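Project report, planning and purchasing strand
Mehrangiz Jalali, with thanks to my supervisor Dorothy Dobson
Draft for comments, 20th February

## Where this report starts

My part of the group project was the shopping list. I say that with some affection, as when the jobs were handed out I was a little disappointed not to be doing the programming, and by the end of January I had become so fond of my spreadsheet that I was checking it at breakfast. The group wants to teach a robot arm to tidy small household things into boxes, and before anybody can teach it anything we need hand-held grippers to record people doing the same jobs. My task was to work out what we should buy, what we could borrow or make, and in what order, with a budget of £400 for everything apart from the arm (the arm belongs to the department and is not my worry, thank goodness).

I have written this up in the order I did it, including the parts where I changed my mind. Dorothy said that would be more useful to next year's group than a tidy table on its own, and I think she is right, although there is a table further down for those who like one.

## What we need the equipment to do

The first version of my list was really a list of things I had seen other people using. Dorothy sent it back with one question written across the top, which was "What is it going to pick up?", and I had to admit I hadn't thought about it very carefully. So I went back and talked to the others about the jobs they had in mind, and we settled on these:

- putting jewellery and other little bits into a small box
- sorting pens, clips and rubbers on a desk
- folding a face cloth and laying it flat
- moving cups from a table to a shelf

The jewellery is by far the hardest on the equipment, so I planned around that one and assumed the rest would follow. Beads roll, cord catches, and a thin ring lying flat on a table is a miserable thing to get hold of even with your own fingers. It also has to be done in ordinary rooms, with beds and curtains and daylight coming in, as that is where the arm is supposed to be useful in the end. A bench in the lab would be much more comfortable for us but would teach it very little about homes.

![]()
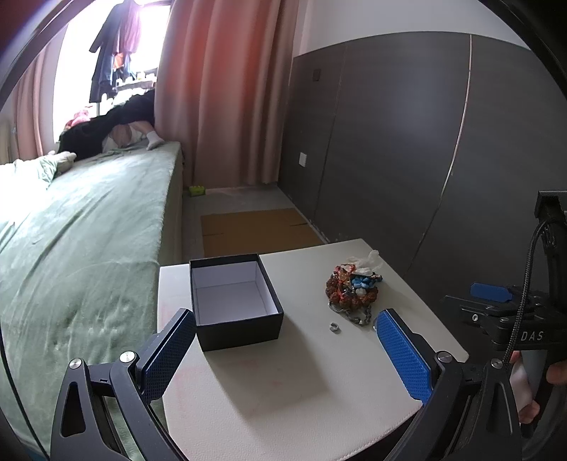 *Figure 1. The jewellery task: a tangle of beads, an open black box and a pair of hand-held grippers, on a small table beside a bed.*

I keep coming back to Figure 1 when I am deciding what matters, and it changed the list in three ways. The pads moved to the top. I had put them down as a small extra, but the textured pads are the part that touches the beads, and if they wear smooth then everything behind them is wasted money. Next came the cables, which I had not budgeted for at all. A gripper with a cable hanging from it needs that cable to be long enough to reach across a bed without tugging at the person's wrist, and it needs something to hold it out of the way. Last came the table itself. A light, plain top makes small dark beads easy to pick out, though I do worry about the pale and clear ones, and I have added a dark cloth to the list so that we can swap between the two.

## Buying, borrowing and making

I asked for prices from two suppliers. Clestow sells complete grippers, ready to use, and was very patient with my emails. Siser sells the parts separately, which looks much cheaper until you add up the screws, the linkages and the evenings. I spent a happy weekend convinced that we should build everything ourselves, and then I worked out how many evenings four students really have between now and Easter, and the answer was not encouraging.

Yao, who is doing the recording side, suggested hiring the grippers from Clestow for the term and spending what was left on the parts that wear out. I was against this at first (it feels sad to hand things back) but the figures are on his side. Buying one pair outright would have used up the whole budget and left us with no spare pads, and one pair without spares is a very nervous way to run a project.

| Item | How we get it | Cost |
|---|---|---|
| One pair of grippers, hired for the term | Clestow | £240 |
| Spare pads, 8 sets | Siser | £90 |
| Longer cables and clips | Siser | £32 |
| Dark cloth, boxes, beads and cord | charity shops | £18 |
| Small tables | borrowed from home | nothing |
| Kept back for breakages | | £20 |
| **Total** | | **£400** |

The pads are the line people ask me about, and I would defend it to anyone. I would love to have more than £20 put by for breakages. Dorothy thinks so too, and has said that if something serious goes wrong we may ask the department, but that we should not plan on the answer being yes.

## The order of things

The hire runs from the day the grippers arrive, so I have planned for everything else to be in the cupboard first. Pads, cables and clips are to be ordered straight away. The boxes and beads can be collected bit by bit, and if anyone in the group has a broken necklace at the back of a drawer, please bring it in! I would especially like rough beads, very smooth beads and something with a ribbon, so that we are not practising on one kind of tangle.

The first recordings will be in our own rooms, and after those we have been offered a shared flat in Tarisville, where the rooms are bigger and there is space for two people to work at once. I have not put travel in the budget, as we can all get there on our student bus passes.

## Things I am still unsure about

I don't know how long a set of pads will last. The supplier couldn't tell me, quite reasonably, as it depends on what you rub them against. My plan is to write the date on each set when it is fitted and make a note when we change it, so that next year's group will have a proper number to work from.

I am also unsure about the hire deposit. Clestow will hold it until the end of term, and it has to be paid up front by the department and not out of our money, but I would like to see that in writing before I sign anything. Dorothy has promised to chase it up for me.

Comments on the table are very welcome, and so are old beads. My pigeonhole is the one by the stairs.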